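Tarnbridge gift box trial leaves plenty unsaid

By Obsa Abera
January 5, 2023

Tarnbridge retailer Flener says its pack-it-yourself gift service "takes the stress out of giving". It also takes $2 off you for the box, and you still do the packing.

The shop claims 1,259 boxes have gone out since July. It wouldn't say how many were returned, or whether the colour choice will grow beyond the current few. 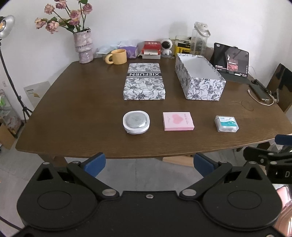

2 min read

A floral-print box with its lid off has room for small things like the pink one with the heart. Whether that beats a paper bag is up to the buyer.

Recent
Haddad Street parking changes deferred
Firent store to close its upper floor
Library counts 3,000 overdue books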